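I was going to be sensible about the gold

I bought my first gold coin in September, which I gather is when everybody who knows anything was selling. The plan was simple. Put 12 percent of my savings into something shiny, stop reading about it, grow old. I have managed the first part.

The coin came from Hodthorpe, a dealer with a very nice website and a delivery fee I can only describe as confident. By the time you add the fee, the insurance and the markup over spot, the price of gold has to rise 16 percent before I am back to having what I started with. I knew this beforehand. I even wrote it on a sticky note.
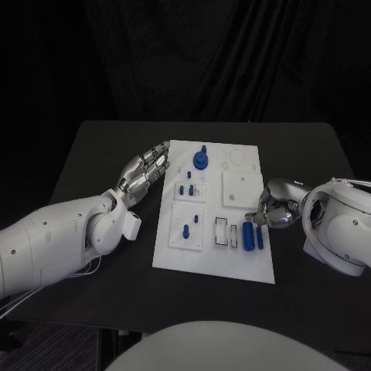

White board, dark table, black curtain.

Then there's the matter of checking the price. My brokerage, Verkenura, lets you set an alert for any move you like, and I set mine far too small. It went off 18 times in one afternoon. Somewhere a central banker had cleared his throat, the dollar went up, gold went down, a second banker explained what the first one meant, and everything went back to where it had been at breakfast. I got no work done and ended the day 87 cents richer, on paper, before fees.

I also pay for the Clondiletti newsletter, and I'd like to tell you I've canceled it. Clondiletti has been calling for a crash for as long as I've subscribed. When prices fall, that's the crash starting. When they rise, that's the last gasp before the crash. You have to admire a business model with no bad days in it.
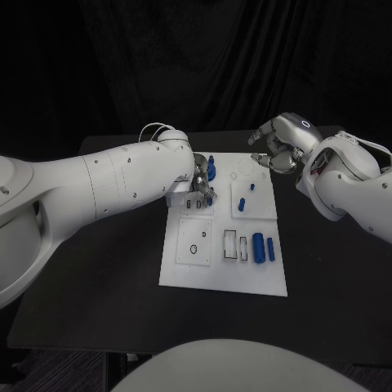 My other holding is the Nnaji bond fund, which I bought because it was supposed to be boring. It then lost money in a slow, polite way for months, like a houseguest eating your cereal. Yields up, prices down – I have had this explained to me with a seesaw, with a bathtub and once with salt shakers, and I still have to stop and think about it every single time.

So the current state of the portfolio is one coin, one sulking bond fund and a pile of cash earning next to nothing. I've turned the alerts off. I did look this morning, but only at the coin.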